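## 4. Setting up automatic transfers and the monthly sweep

This section covers moving money on a schedule from a checking account into one or more savings pots in Faken. Linking the checking account (Section 3) must be finished first. If the account shows **Pending** on the Accounts tab, wait until it shows **Linked**.

### 4.1 Create a pot

1. Open **Pots** and select **New pot**.
2. Enter a name of up to 27 characters. Names can be changed later. The history keeps the old name for entries made before the change.
3. Choose a type:
 - **Open**: no target amount, no end date.
 - **Target**: a fixed amount. Transfers stop when the amount is reached.
 - **Bill**: a target with a due date. The balance is returned to checking two business days before the due date.
4. Select **Save**. The pot is listed with a balance of 0.00.

**Note:** A Bill pot cannot be converted to another type. Close it and create a new one.

### 4.2 Schedule a transfer

1. Select the pot, then **Schedule**.
2. Enter the amount in dollars and cents.
3. Set the frequency to weekly, every two weeks, or monthly.
4. Set the first transfer date. For pay that arrives on the 15th, set the date one business day later. Deposits post at different hours, and a transfer set for payday itself may run against the old balance.
5. Enter a **floor**. Faken skips any transfer that would take checking below this figure.
6. Select **Review**, check the entries, and select **Confirm**.

A skipped transfer is marked **S** in the history. It is not retried and is not added to the next one. To make up the amount, use **Move once** on the pot page.

> **Caution:** The floor is checked against the posted balance only. Checks you have written and card payments still pending are not counted. Set the floor high enough to cover them, or your bank may charge an overdraft fee.
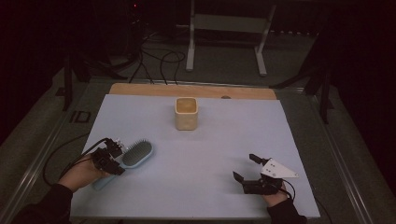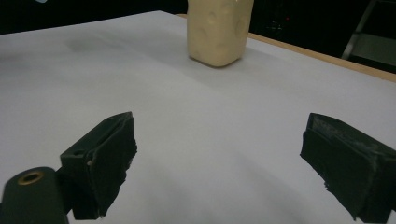
Faken Household Guide · Issue 2 · page 27

### 4.3 Turn on the monthly sweep

The sweep moves whatever remains above a set figure on the last business day of the month. It runs after all scheduled transfers for that day.

1. Open **Pots > Sweep**.
2. Switch **Sweep** to **On**.
3. Enter the **keep amount**. This is the balance left in checking after the sweep. It must be equal to or greater than the highest floor entered in 4.2. If it is lower, the field is outlined in red and **Save** is unavailable.
4. Choose the receiving pot. Only Open and Target pots are shown.
5. Optional: enter a **maximum** to limit a single sweep.
6. Select **Save**.

Worked figures: checking holds $1,213.00 on the last business day and the keep amount is $1,000.00. The sweep moves $213.00. If the maximum is $200.00, the sweep moves $200.00 and $13.00 stays in checking above the keep amount.

If the receiving pot is a Target pot and the sweep would take it past its target, only the amount needed is moved. The rest stays in checking. It does not go to a second pot.

### 4.4 Shared accounts

On a joint checking account, each holder can create pots, but only one sweep can be active. The holder who turned it on is shown on the Sweep page. The other holder sees the settings in gray and can switch the sweep off but cannot edit it.

When one holder switches the sweep off, both receive a message. To hand it over:

1. The current holder switches the sweep off.
2. The other holder waits for the message, then follows 4.3 from step 1.
3. The new holder enters the keep amount again. It is not carried over.

### 4.5 Pause or cancel

- To pause one transfer, open its schedule and select **Skip next**.
- To pause all transfers, open **Pots > Pause all** and choose an end date. Transfers restart on the next scheduled date after it.
- To cancel, open the schedule and select **Delete**. The pot and its balance are not affected.

Changes made after 2 p.m. on the business day before a transfer do not apply to that transfer. If the money is needed back in checking, use **Move once** with the direction set to **Out**. Allow one business day.

### 4.6 Messages

| Message | Meaning | Action |
|---|---|---|
| Floor reached | Transfer skipped | Lower the amount or the floor |
| Link expired | Bank sign-in is out of date | Repeat Section 3 |
| Target met | Pot is full; schedule stopped | Raise the target or delete the schedule |
| Sweep held | Keep amount was not exceeded | None |

If **Link expired** returns after Section 3 has been repeated, remove the account and add it again. Schedules are kept as drafts and must be confirmed one by one.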